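Haf Vaughan
December

Okay, a small thread about the orange seat, because I promised Rochelle I'd write down how I tidy it and I keep forgetting. Get a cup of something, I do go on a bit.

I love this seat. It's the orange of a very good pumpkin pie, with a buttoned back that catches every crumb within a mile, and everyone who walks past puts something down on it. Me included! I've set down my keys, my lunch and once a whole bag of oranges (which at least matched).

My old method was to scoop up the lot and carry it to a drawer. The drawer at Wulham, my last place, got so full of scoopings that it stopped closing, and when I moved I found 4 tape measures in there. So I don't scoop anymore.

What I do now is bring the bin to the seat and leave it there until I'm done. A clear one, with a label on it. I used to have a lovely lidded basket from Raptis, and things went in there and were never heard from again.

Then I go by kind. Rings first, then anything that rolls, then cloth, and cables at the very end. If you start with the cable you'll drag half the other stuff onto the floor with it, ask me how I know.

Cloths get shaken out and folded before they go anywhere. I know it's only a rag, but a folded rag takes up so much less room, and you can see at a glance how many you've got left.

Rochelle Kingi asked me whether the microwave cabinet could take some of this, and it's a fair thought - but I like that drawer for kitchen things. The red microwave stays where it is too. Red next to orange makes me happy every single morning.

Still on the seat, with the bin at the left end:

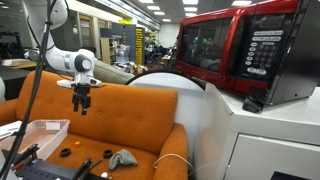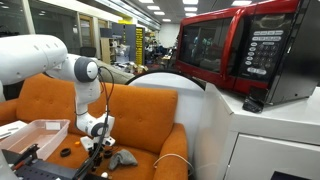 How do you get crumbs out from around the buttons on a tufted back?

A soft dry paintbrush, the 2 inch kind, working from the top row down, and then the vacuum with the brush attachment along the seam where the back meets the seat. Go gently over the buttons so you don't loosen the thread.

More from Haf Vaughan
- Reorganizing the spice shelf, with Rochelle's help
- My Stomness lamp, one year on
- Labels that peel off clean
- What I kept from the Vustico clear-out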